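Cómo sujetar cables a un perfil de aluminio con bridas

Esta guía explica cómo llevar uno o varios cables por un perfil ranurado usando bridas de nailon. Sirve para un banco de taller, una estantería con tiras de luz, un bastidor o cualquier estructura hecha con este tipo de perfil. El método es el que usamos en el taller de Clollano. Lino Costa escribió la primera versión para la gente que empezaba, y desde entonces solo han cambiado las medidas.

Material

Bridas negras o blancas de 2,5 mm o 3,6 mm de ancho
Alicate de corte al ras
Cinta de papel y rotulador
Cinta métrica
Un trozo de cordel más largo que el perfil

Las bridas que compramos son las de Bolotholm, en bolsa grande. Cualquier otra vale si la lengüeta del cabezal encaja con un clic limpio. Si al tirar de la punta la tira retrocede, esa brida se descarta.

Paso 1. Medir el recorrido

Pase el cordel por donde irá el cable, con todas sus curvas, y mídalo después sobre la mesa. En un perfil de 600 mm solemos cortar 700 mm de cable, y con eso queda para las dos puntas y un poco de holgura. No mida en línea recta de un extremo al otro. El cable siempre acaba haciendo más camino del que parece y luego falta justo en el conector.

Paso 2. Elegir la cara

Decida por qué cara del perfil bajará el cable y manténgala en todo el tramo. Pasar de una cara a otra a media altura obliga a cruzar la arista y el roce termina marcando la funda. Si el perfil tiene las ranuras libres, el cable fino puede ir dentro y la brida solo lo retiene. El cable grueso va por fuera, apoyado en la cara.

Paso 3. Presentar las bridas sin apretar

Coloque todas las bridas antes de cerrar ninguna del todo. Cada una abraza el perfil y el cable, con la punta metida en el cabezal lo justo para que no se salga.

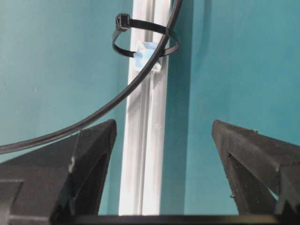
En esta fase la tira tiene que poder deslizarse con un dedo. Suba o baje cada brida hasta su sitio, compruebe que el cable no está retorcido y gire el anillo para que el cabezal quede en una cara accesible. Nosotros lo dejamos siempre del mismo lado, porque así se encuentran rápido cuando hay que cortarlas. Marque las posiciones con cinta de papel si el perfil es largo. En los cortos se hace a ojo.

La separación depende del cable. Uno rígido aguanta tramos largos sin colgar. Los finos y blandos piden una brida cada palmo, más una cerca de cada extremo.

Paso 4. Apretar

Empiece por el extremo donde el cable está conectado y vaya hacia el otro. Tire de la punta con la mano, sin alicates, hasta que el cable deje de moverse. La funda no debe hundirse. Si se ve un estrechamiento a los lados de la tira, está demasiado apretada y hay que cortarla y poner otra.

Los cables de señal finos los sujetamos todavía más flojos. Tiziana Lombardi deja el hueco de una tarjeta de cartón entre la brida y la funda, y es una buena medida.

Paso 5. Dejar holgura en las partes que se mueven

Un cable que llega a una pieza articulada no se fija hasta el final. Deje libre el último tramo, lleve la pieza a las dos posiciones extremas y mire si en alguna el cable se tensa o se engancha. 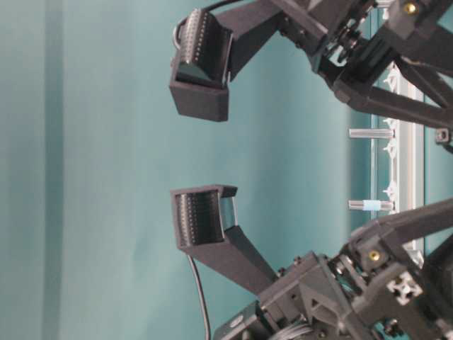 La cantidad de holgura se ajusta con la última brida: si se corre hacia la pieza, queda menos cable suelto; si se aleja, queda más. Conviene hacerlo poco a poco y repetir el movimiento completo cada vez. La forma que se busca es la del cable que baja desde el brazo inferior, una curva suave sin ángulos. El otro, el que rodea por detrás el bloque de la punta, va en un arco más cerrado, y en un caso así hay que vigilar que no asome hacia el lado por donde se cierran las piezas.

Si sobra mucho cable, no lo enrolle junto a la articulación. Recójalo en el otro extremo, con un lazo amplio y una sola brida.

Paso 6. Cortar las puntas

Corte al ras del cabezal, con el alicate plano contra él. Una punta cortada en diagonal araña bastante. Pase el dedo con cuidado por todas y repase las que pinchen. Recoja los recortes, que en el suelo resbalan.

Para cambiar un cable

Corte la brida por el cabezal, nunca por encima del cable. Las de cierre reutilizable de Ruggiero evitan ese corte, pero el cabezal es más ancho y en perfiles estrechos estorba. Las usamos solo mientras se hacen pruebas.

Etiquete los dos extremos antes de retirar nada. Si el cable nuevo es de otro grosor, vuelva al paso 3 con todas las bridas de ese tramo.

Contacto | © Taller Ponmont | Volver arriba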